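Ticket 1584
Subject: Sorting cell stops on wrapped items, open day demo
Site: Tenby, main hall
Status: Open, waiting on Lornen
Related: 1380

Reported in February, morning of the open day. The Clendach arm runs the toothbrush demo for visitors. It picked normally for the first group, then stopped twice over the pile with "no grasp found." Restarting the Yip planner cleared it both times.

Tried so far:
14:10 — Checked air and cabling. No fault.
14:25 — Raised the planner timeout to 600 ms. Same stop on the next run.
14:40 — Spread the pile out by hand. Ran 2 full cycles without a stop.
15:05 — Pushed the brushes back together. Stopped on the third pick.

The log shows low depth confidence each time. I suspect glare off the clear wrappers, but haven't tried it with the lights dimmed — visitors were still in the hall.

Workaround for the afternoon groups: spread the brushes before each run and keep the planner window open on the host's screen.

Question for Lornen: is there a depth filter setting for clear film in the current build? Log attached. 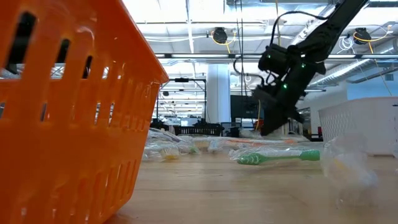
Gripper over the wrapped toothbrushes, orange basket at left.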